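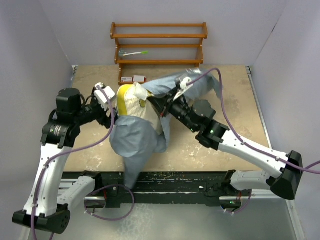

A blue-gray cloth and a cream and yellow fabric item on a worn tabletop, with a wooden rack behind

Household cloth is the general name for the pieces of fabric which are kept in a home for wiping, drying, covering and wrapping. The term includes dish towels, hand towels, dusters, napkins, tablecloths and many pieces without a fixed name. Clothing is not included, and bedding is usually treated as a separate group, although in many homes old sheets are cut up and become household cloth at the end of their life.

The older English name for this group is household linen. It comes from the time when most of such pieces were woven from flax. The word linen stayed in use after cotton became the more common fiber, and a linen closet today may contain no linen at all.

Names

In American English, the cloth for drying dishes is called a dish towel or kitchen towel. In British English it is a tea towel. A dishcloth is a different object in both countries: it is the wet cloth with which the dishes are washed. The difference is not always kept in everyday speech, and cookbooks sometimes use one word for the other.

Napkin and apron are both related to an old French word for a cloth, and the word map has its origin in the same family, through a Latin word for a napkin or a cloth. Towel came into English from French and has relatives in several Germanic languages with the meaning of washing.

Fibers

Linen is made from the stem of the flax plant. It takes up water quickly and gives it back to the air quickly, and it leaves little lint on glass. New linen is stiff and becomes softer after many washes. It creases easily, and a sharp crease which is pressed at the same place for years can break the fibers along the line.

Cotton is softer than linen from the beginning and cheaper to weave. It is stronger when wet than when dry, so it can be boiled and rubbed without much harm. Most dish towels, dusters and napkins sold today are cotton or a mix of cotton with another fiber.

Mixed cloth of linen and cotton is often called union cloth. It has linen in one direction of the weave and cotton in the other. It was popular for glass cloths, which are thin, smooth towels for the drying of drinking glasses.

Synthetic fibers came into the kitchen in the second half of the twentieth century. Microfiber cloth is made of very fine threads, commonly of polyester and polyamide, which pick up dust and grease well. It should not be washed with fabric softener, which covers the threads and makes the cloth less absorbent. Washing of synthetic cloth also releases small pieces of fiber into the waste water.

Weaves

Plain weave is the simplest one. Each thread passes over one thread and under the next. It gives a flat and firm cloth, and it is used for tablecloths, flour sacks and many printed towels.

Twill has diagonal lines on the surface. It is heavier and bends more easily than plain weave of the same thread.

Huckaback, or huck, has small raised points made by longer threads on the surface. These threads help the cloth take up water. Huck towels were common in washrooms before terry cloth became cheap.

Waffle weave has square hollows with raised borders. It shrinks clearly in the first wash, and makers often cut it larger for this reason.

Terry cloth has loops on one or both sides. It holds more water than the flat weaves but dries slowly and catches on rough surfaces.

Damask shows a pattern by the different direction of the threads, in most cases without a second color. It was the preferred cloth for formal tables in Europe during several centuries.

Color and pattern

White was the usual color for a long time because it could be boiled and bleached in the sun. Stripes and checks were woven in at the edges to show the use of the cloth. In large houses and in hotels, one color of stripe marked the cloths for glass, another the cloths for china and a third the cloths for the kitchen itself. The colors were not the same from one house to another. Some makers wove the word GLASS or KITCHEN directly into the border.

Printed towels became common when screen printing on cloth became cheaper. Calendars, maps, recipes and views of towns are frequent subjects. Many printed towels are bought as gifts and are never used for drying.

The town cloth of Vosside

A local example of color marking is the town cloth of Vosside. It is a cotton and linen towel with one wide stripe along the long side and two narrow stripes across the ends. The first ones were woven by the Civell mill for the boarding houses of the town. Each house ordered its own stripe color, and the public laundry used the color to return the cloths to the right address.

The mill kept a pattern book with 190 stripe orders. The book was thought to be lost when the weaving hall was closed, and it was found later by Ghizlane Bouazza, a textile historian, between the wage books of the same company. Her study of the book showed that several houses had changed their color after they were sold, and that some colors were used by two houses on different sides of the river. She also described a small group of orders with the name Flirkance, which was the mill's own name for a thinner cloth with a pressed shine. Flirkance was meant for glasses, but it lost its shine after a few washes and the mill stopped weaving it.

The town cloth is still made in small numbers. In July the weavers sell it at the open market in Vosside, in seven stripe colors taken from the pattern book. The local museum holds 25 old examples, most of them with laundry marks in red thread.

Marking

Before washing machines were common in homes, the cloth of many families was washed together, and each piece needed a mark. The usual mark was the initials of the owner in cross-stitch, in red cotton which did not lose its color in hot water. A number was often placed under the initials. It showed to which set of twelve the piece belonged, so the sets could be used in turn and would wear evenly.

Commercial laundries used ink marks and later small woven or paper tags. The Yoon laundry, which served the hotels on the Vosside coast, recorded 3,175 pieces of table and kitchen cloth in its last stock list. Each had a two-letter mark in the corner. Collectors in the region use these marks to find out from which hotel a piece came, but the same letters were given again when a hotel closed, and a mark alone is not a sure proof.

Washing

Kitchen cloth carries food remains and moisture, and bacteria grow in it easily when it stays damp. General advice is to change a dishcloth often, to let it dry fully between uses, and to keep separate cloths for raw meat, dishes and hands. Cotton and linen can be washed hot. Colored cloth should be washed apart from white cloth the first few times.

Grease stains are easier to remove before the cloth has been in hot water. Tea, coffee and fruit stains can be treated with an oxygen bleach. Chlorine bleach whitens cotton but weakens it when used often, and it turns some finishes yellow. Rust spots from a nail or a metal pin require a special remover, and bleach makes them darker.

Cloths which have wiped up linseed oil or a similar drying oil are a fire danger. When they are left in a heap they can heat up by themselves. They should be spread flat outdoors to dry or kept under water in a closed metal container.

Drying and airing

Cloth dries by moving air more than by heat. A line outdoors is the oldest method and the sun has a light bleaching effect on white cotton and linen. Indoors, cloth is hung on rails, on folding racks or on an airer which is pulled up to the ceiling with a rope. Wood is a traditional material for racks because it does not rust. A raw wooden bar can however leave a brown line on a wet white cloth, and new bars are often washed several times before the first use.

Machine drying makes terry cloth softer. For linen it is less suitable, as the cloth becomes hard and creased when it is dried completely. Linen is best taken out while it is still a little damp and then ironed or pulled flat by hand.

Folding and storage

There are many ways of folding, and most of them follow the size of the shelf. Dish towels are commonly folded in three lengthwise and then in half or in three again. The lengthwise fold makes a strip which also hangs well over an oven handle. Tablecloths are folded with the right side inside to protect it from dust. Large cloths may be rolled on a tube, which avoids creases but needs a long shelf.

Clean cloth should be fully dry before storage. Mildew leaves gray or black dots which can seldom be removed. Starch attracts insects, and pieces which are put away for many years are better stored without it. Old cloth of value is wrapped in acid-free paper and folded again along other lines from time to time.

Reuse

Worn household cloth is seldom thrown away at once. A sheet or tablecloth with a thin middle can be cut in half and sewn together again with the old edges in the center, a repair known as sides to middle. After this stage the cloth becomes towels, then dusters, then rags. In former times rags of linen and cotton were collected from house to house and sold to paper mills. Paper from cotton and linen fibers is still made for artists and for some documents.

See also

Flax
Huckaback
Laundry mark
Linen closet
Sides to middle
Terry cloth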